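How to write a letter to your councillor that gets read
By Enda Nic Aodha

I have written to Novcombe Council about the Dogbe Lane crossing more often than I have written to my own mother. Most of those letters were bad. The early ones ran to 900 words and mentioned the Magna Carta. What follows is the method I use now, and my hit rate has gone from nil to middling.

Step 1. Find the right person
Your MP does not mend kerbs. Neither does the Prime Minister, although he did once have a very polite reply sent to me. Put your postcode into the council website and see who represents your ward. In Novcombe we have three councillors each. Pick one, and copy in the other two so they can all assume somebody else is dealing with it.

Step 2. Ask for one thing
Write the request down before you write the letter. "Please ask the highways team to repaint the crossing outside the Wudero bakery" is a request. "Something must be done" is a mood.

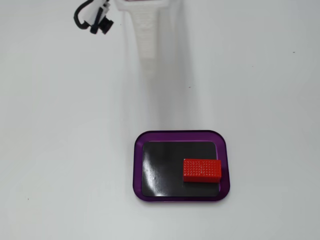 If you have four complaints, send four letters, spaced out a bit. Bins and bus shelters go to different departments, and a letter that covers both will be passed to whichever one is better at losing things.

Step 3. Say where you live
Put your full address at the top. Councillors answer people in their own ward first, and a letter with no address looks as if it came from a man in Portugal with a grudge.

Step 4. Keep it short
One side of paper. Open with the request, give two or three facts, then ask it again in slightly different words. My best effort was 138 words long and got a site visit. Leave out:
- capital letters for emphasis
- how long you have paid council tax
- the word "taxpayer" generally
- anything about the last lot 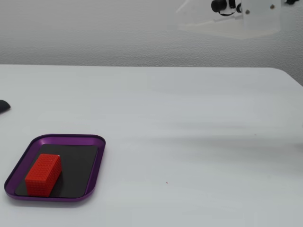 Step 5. Ask for a reply by a certain time
Three weeks is fair. Avoid December, when everything you send will be read in January by someone looking for something else.

Step 6. Chase it
Send the same letter again with a civil line on top. Keep copies. If you still hear nothing, go to a surgery and take the copies with you, in date order, and put them on the table without saying much.

What about petitions?
Ours needs about 1000 signatures to be debated. Do the letter first.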